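# 客席に届く声　場内実況の整備とリーグ運営の課題

サッカーの試合を客席で聴く、という観戦のかたちがある。視覚に障害のある観客が手元の受信機とイヤホンを用い、目の前で進む試合の実況を受け取りながら、周囲の歓声やボールを蹴る音とともに九十分を過ごすものである。欧州の主要な競技場では珍しくなくなったが、下部リーグや地域リーグにおいては、設備、人員、費用のいずれをとっても整備の余地が大きい。

本稿では、レイバ・リーグ（Leiva League）が進めている場内実況制度を取り上げ、その中心的な会場となっているネムハム（Nemham）競技場での運用を通じて、放送と観戦支援の境目に生じている課題を整理する。

## 放送の実況では足りないもの

リーグの試合中継は、放送権を持つゼリック（Zellik）が制作している。制度の検討が始まった当初、リーグ事務局が最初に考えたのは、この中継の音声を場内にそのまま流すことであった。新たな人員を必要とせず、音声の品質も確保されている。事務局にとっては自然な選択であったといえる。

ところが、試験運用の段階で二つの問題が明らかになった。

一つは遅延である。中継音声は配信設備を経由するため、受信機に届くまでに10秒の遅れが生じた。得点の瞬間に周囲の観客が立ち上がり、歓声が上がり、その後になってようやく耳元の実況がシュートの場面に差しかかる。利用者からは、隣席の反応によって先に結果を知らされることへの不満が多く寄せられた。自宅で聴くのであれば気にならない遅れが、客席では観戦の根幹を損なうのである。

もう一つは、言葉の中身である。テレビ中継の実況は、映像を見ている視聴者を前提としている。パスが数本つながる間、実況者は選手の経歴や前節の結果に触れ、解説者との会話に時間を割く。映像がその空白を埋めるため、視聴者に不都合はない。しかし映像を持たない聴き手にとっては、その間ボールがどこにあるのか、攻めているのか守っているのかが分からなくなる。ラジオの実況はこれに比べて位置の情報が多いものの、競技場の外にいる聴取者に向けて雰囲気を伝えることに言葉を費やす傾向があり、現にその雰囲気の中に座っている利用者には重複となる。

こうした結果を受け、リーグは中継音声の転用を見送り、専任の場内実況者を置く方針に改めた。

## 位置を先に、評価は後に

場内実況者の養成を担当しているのが、グレニス・ビッカースタッフ（Glenys Bickerstaff）氏である。地方局のラジオで長くスポーツ番組に携わり、現在はリーグの実況研修主任を務める。

氏の研修で繰り返し説かれるのは、語順である。まずボールの位置を述べ、次に保持している選手、続いて周囲の状況、評価は最後に置く。「素晴らしいパスです」という一言は、どこからどこへ出たパスかが伝わって初めて意味を持つ、と氏は述べる。

「聴き手は頭の中に競技場を描いています。私たちの仕事は、その絵に次の線を引くことです。感想から入ると、聴き手は線の来ない紙を前に待たされることになります」

位置を示す用語も統一された。研修教材ではピッチを縦と横に区切り、それぞれの区域に短い呼び名を与えている。左右は常に、利用者席からピッチに向かったときの左右とする。攻撃方向を基準とする案も検討されたが、後半に左右が入れ替わることで混乱が生じるとの指摘があり、採用されなかった。

実況は二名一組で行い、前後半それぞれの半ばで交代する。休みなく話し続ける負担は、放送の実況と比べても重い。交代の際には、引き継ぐ側が現在のスコアと経過時間を述べてから話し始めることが定められている。途中で席を離れた利用者が戻ったときの助けにもなり、この決まりは利用者の評価が高いという。

沈黙の扱いについては、いまも議論が続いている。選手の負傷で試合が止まったとき、放送であれば過去の場面の映像が流れる。場内実況では、何が起きているかを簡潔に伝えた後、しばらく話さないことを認めている。周囲の声を聴く時間も観戦の一部であるとの考え方による。一方、沈黙が長くなると受信機の不調を疑う利用者もおり、どの程度の間隔で声を入れるべきかについて、教材の改訂のたびに表現が見直されてきた。

## ネムハム競技場の運用

ネムハム競技場は収容人数3000人超、リーグでは中規模の会場にあたる。昨季の平均入場者数は2000人で、メインスタンドの利用率は高いが、バックスタンドには空席も目立つ。

場内実況の放送席は、メインスタンド最上段の記者席の端に設けられている。当初は一階の室内からモニターを見ながら実況する計画であったが、中継カメラの画角に入らない選手の動きを伝えられないとして、肉眼でピッチ全体を見渡せる場所に改められた。屋外であるため風の音を拾いやすく、マイクの選定には相応の時間を要した。

受信機はトレリス（Trelis）方式と呼ばれる無線式で、放送席の音声を会場内に直接送る。配信設備を介さないことから、遅れは利用者が意識しない水準に収まっている。競技場には100台が備えられ、南側入口の案内所で試合開始の一時間前から貸し出される。利用にあたって障害の有無を証明する書類は求めていない。初めて観戦に訪れた人や、競技の規則に不慣れな家族が借りることもある。

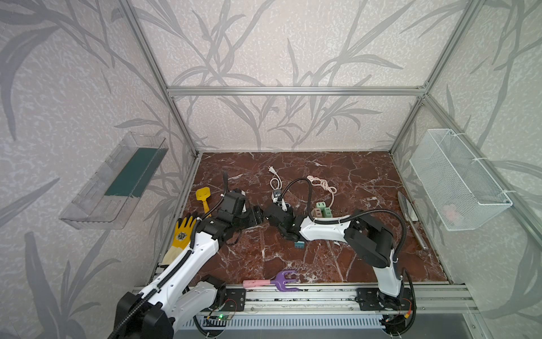

*柄入りの壁紙に囲まれた作業セルと、白い二本のロボットアーム。*

利用者席を一か所にまとめるか、場内に分散させるかという点は、各クラブの判断が分かれるところである。まとめれば案内や避難誘導は行いやすい。しかし、長年同じ区画で仲間と観戦してきた人に席の移動を求めることになり、場合によっては応援の輪から切り離すことにもなる。ネムハムでは受信範囲を全席に広げ、利用者がどの席の券を購入しても実況を聴けるようにした。この判断には追加の送信設備が必要となったが、クラブは座席改修の予算の一部をこれに充てている。

課題が残るのは、アウェー側の観客への対応である。ホームクラブの実況者は、どうしても自クラブの選手に詳しい。相手選手の名前を取り違える例や、背番号だけで済ませる例が報告されており、アウェー側の利用者から改善を求める声が上がった。現在は試合前日までに両クラブの広報担当者が選手名の読みと特徴をまとめた資料を交換している。靴の色や髪型といった、遠目に選手を見分ける手がかりも記載項目に含まれる。

## 中継制作との関係

場内実況の独立は、放送権者との関係にも新たな調整を要した。ゼリックとの契約には、会場内で制作される音声の扱いについて明確な規定がなく、場内実況が放送に該当するかどうかが論点となった。協議の結果、受信範囲が会場の敷地内に限られること、録音を配布しないことを条件に、放送権の対象外とする覚書が交わされた。

他方、協力の余地も見いだされている。選手交代や追加時間の情報は、中継班が第四審判から受け取るものと同じ内容が場内実況席にも伝えられるようになった。判定に時間がかかる場面で、観客席の誰もが事情を把握できないまま待つことは少なくない。場内実況の利用者だけが理由を知り、隣の観客に教えるという光景も生まれている。

人材の面でも交流が始まった。ゼリックの若手実況者が研修の一部を受講し、場内実況の担当者が中継の現場を見学する。放送側の受講者からは、位置を先に述べる習慣が身につき、ラジオ中継で役立ったとの感想が寄せられた。ビッカースタッフ氏は、両者の技術は別のものであるとしながらも、往来が増えることを歓迎している。

「放送の人は声の強弱の付け方が巧みです。場内の担当者は、歓声に負けまいとして、初めから最後まで同じ強さで話してしまう。そこは学ぶところが多いと思います」

## 費用の分担と来季への論点

制度の維持にかかる費用は、機材の更新、実況者への謝金、研修の運営に大別される。現行では機材を各クラブ、研修をリーグが負担し、謝金については両者が折半している。小規模なクラブからは、謝金についてもリーグの全額負担を求める意見が出ている。これに対し、観客数の多いクラブは、入場料収入に応じた拠出とすべきであると主張しており、調整はついていない。

実況者の確保も容易ではない。担当者の多くは別に職業を持ち、平日夜の試合では二名をそろえられないことがある。その場合は一名で全時間を担当することになるが、研修教材はこれを推奨しておらず、後半に入ると位置の情報が減り、定型的な表現が増えることが録音の検証からも確認されている。近隣クラブの間で担当者を融通する仕組みが提案されたものの、同じ時刻に試合が重なる節では機能しない。

リーグ事務局は四月に運用指針の改訂案を各クラブに示し、意見を募る予定である。改訂案には、試合前の練習時間から実況を始めること、試合終了後も選手が場内を一周し終えるまで続けることが盛り込まれる見通しとなっている。いずれも利用者から要望の多かった項目である。延長した時間分の謝金をどこが負担するかについては、改訂案とは別に、シーズン終了後の代表者会議で扱われる。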